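Wasis Blocks and Bins

A picture collection of long blocks lying in sheet-metal bins

Maintained by Zubaida Mengal and Sumaiya Sultana
Last updated May 3, 2021

Welcome, and thank you for taking the time to read this before opening the folders. We know most people don't, and we've been guilty of it ourselves, but there are a few habits in the way we name and sort things that will make much more sense once you've had a look through these notes.

What the collection is about

Wasis is a set of 1000 pictures of elongated blocks in metal bins. It grew out of a fairly humble question that Sumaiya kept coming back to over the winter: when you tip a handful of long pieces into a bin with sloping sides, where do they end up, and how do they lie against one another? Short, chunky pieces are well covered in other collections we've used. Long ones behave differently. They bridge across each other, they lean up the slopes, and every so often one settles neatly alongside its neighbour as though someone had placed it there (we do love those ones).

The pictures are sorted into 27 arrangements. Each arrangement has its own folder, and the blocks in it stay as they were set down until the next folder begins. Some arrangements are scattered, some are heaped toward one side, and a few are laid out in rows.

The bins

We used 2 bins, which go by the names Flatiler and Treter in the folder titles. Flatiler is the wider one and has the gentler slopes. Treter is deeper, and pieces tend to slide toward its middle. Both are bare and well worn, and we've left them that way. A scuffed grey wall catches the light in its own fashion, and a tidy new coat of paint would have made for a rather different collection.

Please keep the wear in mind if you are doing anything with brightness or edges. Pale patches on a bin wall can look a good deal like the end of a block when the picture is small, and the thin rims can read as a bright line running right across. Zubaida marked the outlines by hand and still had to go back over a few of them with a cup of tea and a fresh pair of eyes.

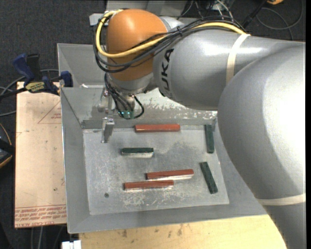
Six blocks in the main bin, with part of the rear compartment at upper left. The back wall is heavily scuffed.

How the outlines were drawn

Every block gets an outline around whatever part of it shows. Where one block covers another, the outline of the lower one stops at the edge of the upper one, and we don't guess at the rest. If a block comes out in two separate pieces because something lies across its middle, both pieces share the same number. The bin floor, the side slopes and the back wall each have their own label too, and so does any neighbouring compartment that happens to be in view.

Little bits of scrap, dust and the like are labelled "other". We went back and forth on this for longer than we'd like to admit. Sumaiya favoured leaving them out altogether, but they do turn up on rims and in corners, and it seemed kinder to the next person to have them marked.

Folder names

Each folder name gives the bin first, then the arrangement number, then a word for the layout: scatter, heap, lean or row. So "treter_10_lean" is the tenth arrangement, in the deeper bin, with at least one block resting up a slope. The outlines sit in a matching text file beside each picture.

Known gaps

There are more scatters than anything else, and rows are thin on the ground. The light came mostly from overhead, so the slopes are often brighter than the floor. Corners are frequently hidden, and we'd suggest checking the "visible floor" value in the text file before comparing one arrangement with another.

Arrangements 2 and 10 were relabelled in January under the Rajput scheme, our name for the current set of labels. If you have an older copy, please replace those folders and keep the rest as they are.

Using and sharing

You're welcome to use the pictures for study, teaching or plain curiosity. Please mention Wasis and both of our names if you publish anything, and do send us a note if you find an outline that has wandered off its block. Corrections go into the changes file with your name beside them, unless you'd prefer we leave it off.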